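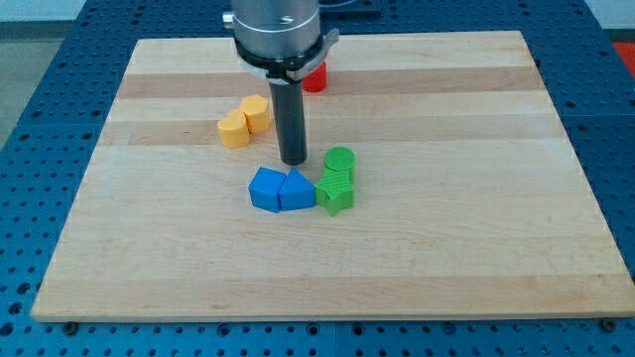
Okivville workshop puts its pushing cell back in service

OKIVVILLE, July 7, 2025. The small robot cell at the Koso workshop is running again after a repair to the tool mount, the workshop told its members this morning. The cell was stopped for most of last week.

The robot in this cell does not pick things up. It carries one long black rod, and with the rounded tip of this rod it slides printed blocks over a wooden board, into groups by color. The work looks simple, but the height of the tip must be correct. When it is too low, the rod scrapes the wood. When it is too high, it can pass over the shorter pieces or tip them.

According to Aiman Gunawan, the technician responsible for the cell, the fault was found during a normal check. The rod had slipped upward inside its collar by a very small distance, and the blocks were stopping short of their places. "First I looked for the mistake in the program, and I lost one day with this," Gunawan said. "Then I held the rod with my hand and I could turn it."

The clamp screw was worn. It was replaced with a new one from Ngui, the supplier in Bruststead, and the collar was cleaned before it was closed again. Gunawan then set the height of the tip once more, using a strip of card between the rod and the board. The card must move with a light pull. He repeated this near each corner, as the board is glued from strips of wood and may not stay perfectly flat in summer.

The blue table with the round holes was not changed. The board was taken off for cleaning and put back in the same position.

Before members could use the cell again, it made a test of 1306 pushes with the heart, the star, the cylinders and the other shapes. In 17 of them the block did not arrive where it should. Gunawan said this is normal for the cell, and that most of the misses were with the star, whose points catch on its neighbors.

From now on the clamp will be checked by hand at the start of every shift, and the screw will be changed each July. A line for this was added to the maintenance sheet beside the door. Members who hear scraping are asked to stop the robot and call the workshop desk, and not to tighten the collar themselves.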